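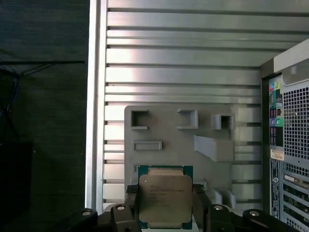 Visita a la fábrica de moldes Momanik, Tomport
24 Jun 2021

Imprimir | Enviar por correo

La visita dura 2 horas y empieza en la sala de mezclas, donde la silicona llega en bloques de 9 kilos.

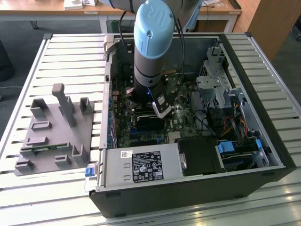 De ahí se pasa a las prensas. El molde de magdalenas Belon se cura a 172 grados y sale con rebaba – se recorta a mano.

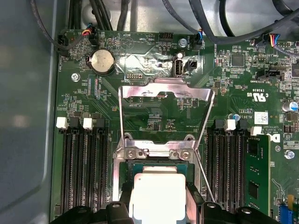

En la tienda venden piezas de segunda a buen precio. Compré una bandeja de horno Ďurica, algo torcida.
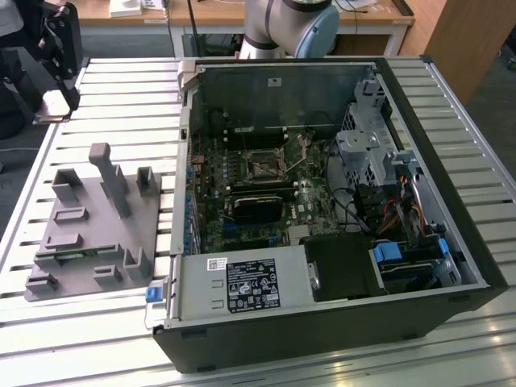

Una visitante del grupo comentó que su Belon se pega si no se engrasa las primeras veces.

Imprimir | Enviar por correo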